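Anyone been to Katona since they changed the menu?
Print | E-mail
Friday, November 10, 2023

brinefan: Went last night and I'm still full! They dropped the burgers and it's all dumplings and braised stuff now. The pork shoulder could feed two (we took half home). Paid 50 bucks with a beer each.

tromley_eater: I miss the burgers. Dumplings were gummy when I had them in June, and the wait was crazy.

brinefan: Gummy? Mine had a nice chew! Did you get the boiled or the fried?

tromley_eater: Boiled. I'd still drive the extra 10 minutes to Pristari, where the noodles are better and you can park.

pickleddill: Pristari is way too salty, sorry. Katona's cabbage rolls beat anything in Tromley, and I'll die on that hill.
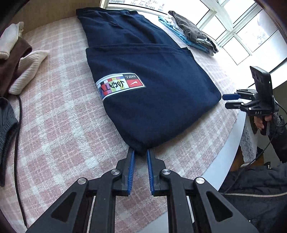 oldspoon
Forum moderator

Moved this over from General, carry on. I'm with tromley_eater on the dumplings, but get the fried ones with the sour cream and you might change your mind. Cabbage rolls are good, a bit sweet for me.

tromley_eater: Fine, I'll try the fried. Are they still closed Mondays?

pickleddill: Yep, closed Mondays. And save room for the plum cake!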